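Verkari Street redevelopment

The Verkari Street redevelopment is a rebuilding project on the site of the former Doken Building, a mixed-use block of apartments and ground-floor shops. The old building was condemned after part of a stairwell gave way. Owner is Bright Holdings, a local landlord. Construction is ongoing.

Background

The Doken Building went up as a warehouse for the Doken Paper Company. Brick outside, heavy timber floors inside. Paper stock was stored on the upper levels and moved by a freight elevator on the alley side. The company left when its lease ran out and the building sat vacant for 10 years before being converted to apartments.

The conversion kept the timber floors. New stairs were put in at both ends, and the freight shaft was closed off and used for plumbing and electrical lines. Later reports found that water had been getting in at the top of the shaft for a long time, rotting the beams that held up the east stair landing.

Ground-floor tenants over the years included a shoe repair, a tax office, a laundromat and a Vietnamese bakery run by Ngân Vương. The bakery was the last business to open in the building and the last one out.

Closure

The east stair landing on the third floor dropped several inches overnight in April. No injuries. Residents were taken out by the west stair and the fire department closed the block to traffic. A city inspector posted the building as unsafe the next day.

An engineering report by Annick Boychuk found damage in 3 separate areas, the worst of it around the old shaft. Repair was possible, according to the report, but would of meant taking out most of the east wall. Bright chose demolition.

Tenants were given one month's rent back plus their deposits. A tenants' group led by Ourania Karras said this was not enough and asked for moving costs and a right to return at the old rent. Talks went on through the summer. The final agreement paid each household $3000 and gave former residents first pick of units in the new building, but not at the old rents – those were dropped from the deal late on.

Demolition

Work began on the alley side and moved toward the street. Sound timbers were pulled and sold for reuse. The painted Doken sign on the north wall was photographed, then taken down brick by brick; part of it is in storage and is meant for the new lobby.
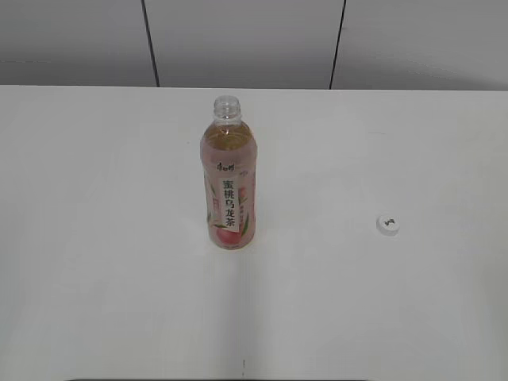 Demolition was held up twice. First by a gas line that was not on any of the city maps. Then by a complaint from the owner of the print shop next door, Prindent, over cracks in a shared wall. The wall was braced and monitored, and the complaint was later settled. Terms not public.

Design

The replacement was designed by architect Touran Najafi. Five stories, concrete frame for the first level and wood frame above. Brick facing on the street side to match the neighboring blocks, fiber cement panels on the rest. Window openings follow the spacing of the old warehouse.

Early drawings had a parking garage under the whole lot. This was cut to a half level after soil tests showed high groundwater. The change lowered the number of parking spaces and needed a variance, which the zoning board granted after two hearings.

Shop space was kept on the ground floor. The largest unit has kitchen venting built in and was offered first to Vương, who has not said publicly if the bakery will come back.

Reception

Reaction was mixed. Neighbors mostly backed replacing the building but objected to the height, one story more than the original. A petition against the fifth floor got 700 signatures. City council member Uchenna Ogunleye voted for the project and said the block had been "a fence and a hole for long enough."

Preservation groups argued the west half of the old building could of been saved. The engineering report did not look at that option seperately.

Current status

A public walk-through of the site was held on Sat 14 January. Foundation work was finished by then and the first-level concrete was partly poured. No opening date has been set. Rents for the new units have not been announced.

See also

Adaptive reuse
Heavy timber construction
Zoning variance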